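Manzano Gravel Loop: Frequently Asked Questions

Last updated 9 December 2023

I get the same questions by email every year, so I've put the answers in one spot. If yours isn't covered, write to me, but read the page first. - Olaia Gallardo

What is this ride?

A self-supported mixed-surface ride, 368 kilometers if you follow the route as drawn. It starts and finishes in Manzano. There's no entry fee, no prize, no T-shirt and no sag wagon. I draw the route, I open the start list, and I ride it myself if my knee allows.

Is it a race?

No. Some people treat it like one, and I can't stop them. I post finish times because riders asked me to, and I've regretted it a little every year. If you want a result that means something, enter an event with timing chips and a lawyer.

How much climbing is there?

I don't publish a number anymore. One mapping site gave me one total, a second site gave me another that was a third higher, and the bike computers at the finish agreed with neither. Anybody who quotes you an exact climbing figure for a dirt route is quoting their software. There are two long climbs, the Ernura grade and the back side of Flasel, and plenty of short steep stuff that never makes it onto a profile.

Is there a shorter option?

Yes. The cutoff at Flasel skips the northern lobe and brings you home in 296 kilometers. You still get both big climbs. People pick it thinking it's the easy version, and I'd like to know where they got that idea.

What tires should I run?

Wider than you think. I hear every spring from somebody who did fine on narrow road tires, and when I ask, the roads had just been graded and it hadn't rained in weeks. I use the widest tires that fit my frame, with tread on the sides. Tire companies will sell you a special casing for this sort of thing. I've tried a few and couldn't tell you which one was on the bike without looking.

Do I need electronic shifting, suspension, a power meter?

You need brakes that work and a gear low enough to climb when you're tired. The rest is between you and your bank. I've seen suspension stems help people with bad wrists, and I've seen plenty of people buy one and complain exactly as much as before.
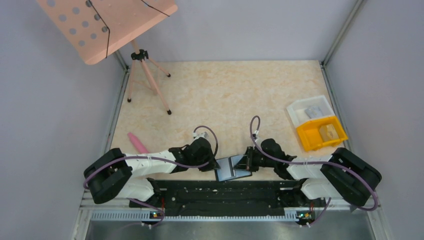 Spend the money on a good saddle and a proper fit instead, and be careful with the fit too. A session that ends with a new stem, new bars and new shoes on your bill deserves a second opinion. The one question I'd want answered is whether you can sit on the bike all day without your hands going numb.

Where can I get food and water?

There's a store in Ernura and a gas station at Flasel. The store keeps its own hours, whatever the sign says. The gap after Flasel is the one that gets people. Carry enough to reach the finish with nothing open, and treat anything you can buy as a bonus. The creek has cows upstream, so bring a filter if you plan on using it.

Is the GPS file accurate?

Mostly. I rode all of it before I put it up, but gates get locked and roads wash out. If the file and a No Trespassing sign disagree, the sign wins. Turn around and find a public road. Please don't tell the landowner that I said it was fine. I didn't.

Do I need a tracker?

No, but tell somebody at home where you are and when you expect to be done. Don't count on your phone. The coverage maps show signal over most of the route, and I have stood in the middle of those colored areas with no bars at all.

What about the Gendutis variation?

It's the old line over Gendutis, 343 kilometers, and it's still on a few route-sharing sites under my name. I took it down. The descent has lost most of its surface, and the comments calling it "totally rideable" were left by people who, when pressed, had walked it.

When is it?

June. The date goes up once I've seen what the winter did to the Ernura road. Last time I announced early, I had to move it, and three riders wanted me to pay for their motel rooms.

Can I ride it on my own some other time?

Sure, they're public roads. I'd stay away in deep summer, and in hunting season wear something bright.

How do I sign up?

Send me an email with your name, which route you're riding, and a phone number for somebody who isn't also riding. I'll write back within a week. If you can't make it, let me know before the start so I'm not out looking for you after dark.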